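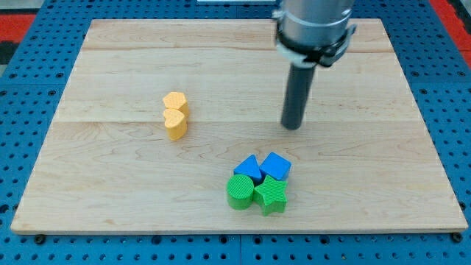 Photo: Perndale Forum Archive

Hikascombe Horror Weekend: is anyone paying for this again?

gorehound_542
Passes went up. The lineup page has two titles on it and the rest says "more to come." I went in July and half the "premieres" were already streaming. What exactly am I buying?

mattinee
You're buying a seat in a room full of people who yell at the right moments. I had a great time last year. The Grutden print looked terrific.

gorehound_542
The Grutden print started 32 minutes late and the sound dropped out in the last reel. But sure, terrific.

slowzombie
Sound was fine where I sat. Left side, near the back.

reel_doubt
My problem is the "surprise guest" line on the poster. They ran that last time too and the guest was a video message. If they had somebody good booked, the name would be in big red letters by now.

mattinee
Or the contract isn't signed. That happens with every small festival.

reel_doubt
Then don't put it on the poster.

cellar_door_7
Has anyone seen Padilla? It's one of the two they've announced. The trailer is all slow hallways and a cello. The write-up calls it "the scariest film of the decade," with no name under the quote.

slowzombie
Saw it at Perndale. Decent first hour, silly ending. Not scary. My sister liked it a lot more than I did.

gorehound_542
So one okay movie and a mystery guest. I'll wait for the full schedule and buy single tickets.

mattinee
Singles sold out last time, just saying.

reel_doubt
They said they sold out. I walked up on the Saturday and got in, and there were empty rows.

mattinee
For the noon show, maybe. Try that with the midnight one.

7 replies hidden
Shares: 2

Recent threads
Best practical effects on a tiny budget
Perndale midnight shows: parking?
Are anthology movies ever worth it
Trading old horror posters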